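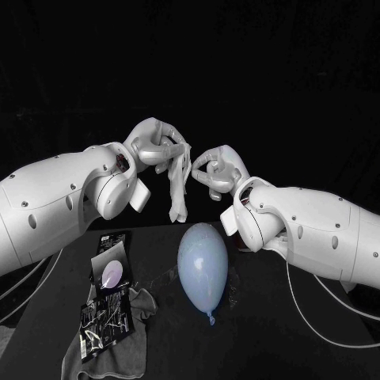
Figure 3. White cloth held over a balloon on a dark table.

4.2 Wiping as a measure of gentleness

Balloon wiping has become a popular stand-in for delicate household work, and we are not convinced it deserves the place. The usual argument, made in the Branent task list and repeated by Lowther, is that a balloon punishes rough handling. Press too hard and it bursts. This is true as far as it goes. But a balloon also rolls away from a careless touch, and a light object that moves freely is hard to press at all unless something holds it still. A low burst count may say more about the table than about the care taken.

The cloth is a second problem. In Figure 3 it is crumpled and hangs in loose folds, with the lower end just above the top of the balloon. A cloth in this state can brush the surface without any real pressure behind it. The Akau scoring sheet gives full marks for contact between cloth and balloon, so a hanging corner that drifts across the rubber would count the same as a proper wipe. We find this hard to defend.

Of the 1557 trials in the Levska set, only 8 were scored for whether a mark on the balloon was removed, and the 2 scorers disagreed on 3 of them. That is too few to support the claim that the task predicts success with glassware or fruit. We keep balloon wiping in our own list for comparison with earlier work, but report it separately and leave it out of the overall score. Trials with a folded cloth are treated in Section 4.3.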